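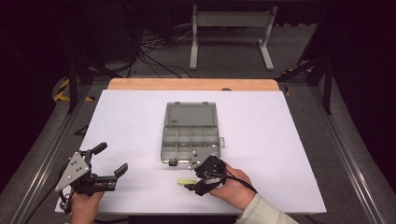 4. Setting up the parts organizer

Now for the fun bit! By this point your Lasov board is flat on the bench and wiped down, and the small parts are still in their bags. Keep them there a little longer. Ten minutes spent on the organizer now will pay you back every time you reach for a washer.

4.1 Put the box near the middle of the board, with the hinge on the far side and the open compartments facing you.

4.2 Release the latch and swing the lid all the way back until it lies flat on the board. Don't stop halfway – a lid standing upright will drop shut on your fingers sooner or later.

4.3 Empty every compartment before you load anything. Turn the box over and give it a good tap, then check the corners of the small cells.

CAUTION: Don't pry at a stiff hinge. Close the lid, open it again slowly, and if it still catches, write to Siwan Ruddock at the Dehghan parts desk for a replacement box.

4.4 Fill the row of small cells first, working from left to right in the order on your packing slip. Washers, then nuts, then the short screws. Leave each cell a little below the rim so the lid can close over it.

4.5 Use the wider section along the front for anything long or awkward: spare springs, the hex keys, the coiled tie wire. I love this section. It takes things that no other box on my bench will hold without a fight.

NOTE: Iason Psarras loads his the other way round, left-handed, and that works beautifully too. Pick one order and stick with it.

4.6 Write the kit number on the lid label in pencil. Kits numbered 1316 and up have a second bag of washers, and these go in with the first.

4.7 Close the lid and press the latch until it clicks. Lift the box an inch off the board and tilt it gently to each side. If you hear parts sliding from cell to cell, open it up and look for one that's overfilled.

CAUTION: Small parts are a choking hazard. Keep the closed box out of reach of children and pets.

4.8 Wipe the board again, using a barely damp sponge and no cleaner. Go from the far edge toward you and let it air dry.

Refills: the Jonine refill pack holds 300 mixed pieces, enough to top up every small cell with plenty left over. Store the extras in their bag, away from sunlight.

When the box is loaded and latched, go on to section 5, Laying out your first tray.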